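Recording cloth-handling demonstrations with the hand-held gripper

Manipulation group, Sarıgül student robotics club
Maintained by Defne Çınar. Last edited Thu 26 April.

These steps cover one recording block for the cloth task. They assume the gripper has been assembled and the camera calibrated. If the calibration file is older than the last lens removal, redo the calibration first.

Before you start

Charge both batteries. Format the card on the camera and not on a laptop; the Flokonen import script rejects cards with a foreign folder layout. Check that the finger screws are tight with the 2.5 mm hex key. A loose finger shifts under load and the width reading will be off for the whole block.

Set the camera to 60 frames per second, fixed exposure, stabilization off. Stabilization crops the image by a varying amount and breaks the tracking step.

Mapping pass

1. Place the printed tag flat on the work surface.
2. Start recording.
3. Move the gripper slowly around the work area for 52 seconds. Cover high and low positions. Keep the tag in view for the first part of the pass.
4. Stop recording. Do not move the furniture until the block is finished.

Large plain sheets give the tracker very few features. When the cloth covers most of the view, tracking depends on whatever background is left, so choose a direction with lights, beams or equipment in it. A blank wall at close range will lose the track.

Gripper width calibration

Open and close the fingers fully five times, pausing at each end. Record this as its own clip.

Demonstrations

1. Start a new clip with the fingers open.
2. Approach the cloth at a steady speed. Keep the fingertips in view.
3. Close on a raised fold. Take enough material that the fold stands up between the fingers. A grip on a single layer near the tip tends to slip.
4. Hold for one second before lifting.
5. Finish the motion, open the fingers, back away, stop the clip.

Do not regrip during a clip. If you miss, stop and start again; mark the bad clip in the log with an X.
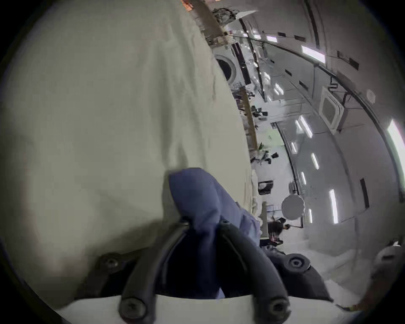

Blue cloth pinched between the fingers, against the cream sheet.

After the block

Copy the card to the Zitance drive and run the import. Clips shorter than 107 frames are dropped automatically. The January set had 2,664 clips before filtering, and nearly 600 of them failed tracking, mostly from fast turns of the wrist.

Enter the operator, cloth type and clip range in the log. Put the batteries back on the charger and leave the tag in the drawer with the hex keys.

Next page: Checking tracks in Ciltinska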